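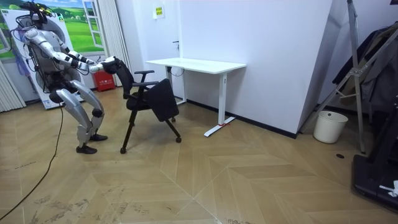

Mesh-back chair with writing tablet, white desk behind.

Trovar: a furniture register for rooms that won't keep still

Search this project Go

Trovar is a plain list of the chairs, desks and odds and ends in the shared rooms at Varkura, and where each one was last found. It began as a spreadsheet called chairs_final_2, and there is still a column in it that only makes sense if you knew the spreadsheet.

What's in it

156 records, one per item, in a single CSV file. Each record has 19 fields, of which you will want perhaps the first six. Photos sit in their own folder. Desks, chairs, racks, stands and curtains are in. Mugs are out, after a short and bad-tempered trial.

The main fields:

item_id: printed on the label underneath, where there is a label
type: chair, desk, rack, stand, curtain, other
colour: one word, please
home_room: where it is supposed to live
last_room: where it was
parts: anything that folds, flips or comes off

The remaining fields cover purchase, repairs and a free-text column called remarks, which is the best reading in the file.

Chairs

The chairs cause most of the work. A chair on casters will be in Ticona at nine and in Brusel by lunch, and everyone who moved it was only borrowing it. We record the sort of back (mesh, padded, slatted), the arms, the base and whether there is a writing tablet.

The tablet chairs have their own type code, CH-T. The one at the top of this page is typical of how they get entered: black mesh back, black seat, two armrests, a flip-up tablet on the side and a black base on casters. "Tablet" here means the little writing surface. Larysa Marchuk had a polite email asking what operating system they run, so it now says so in the file as well.

Please write down the tablet's position when you check a chair: up, down or tilted. "Tilted" was added in November to settle an argument about the word "down".

Desks

Desks move less but gather more. A white desk with T-shaped legs is DK-W, and if there is a tag on a leg, put its colour in remarks and leave it on. Cables hanging under a desk belong to the desk for our purposes, even if the far end belongs to somebody else.

Everything else

Coat racks are logged empty or full, and we do not list the coats. Tripods and other folding stands go under stand. Large printed backdrops go under other, as do boxes, which means other is now the third biggest type and growing.

How it was collected

Rianne Leemans walks the rooms on a Tuesday, before the first booking, with a clipboard. The clipboard is item 2 in the register. Larysa types it all up afterwards and queries the handwriting. Photos are taken of things where they stand, with no straightening first, so that last_room means something.

Known problems

Colours are by eye. There are grey chairs in the file that were blue the month before.
Duplicate labels: one batch was printed twice, and both lots got stuck on.
Several items in Brusel have a home_room that has since become a corridor.
The file stops accepting new rows at 200. It is a setting, and we have lost the password for it.

Using it

Take it, copy it, fix it. If you change a record, put your initials in checked_by. If you have found a chair, tell us before you sit in it for another year.

3 comments 19 shares
Contact: the Trovar register, Varkura front desk | © Trovar | Back to top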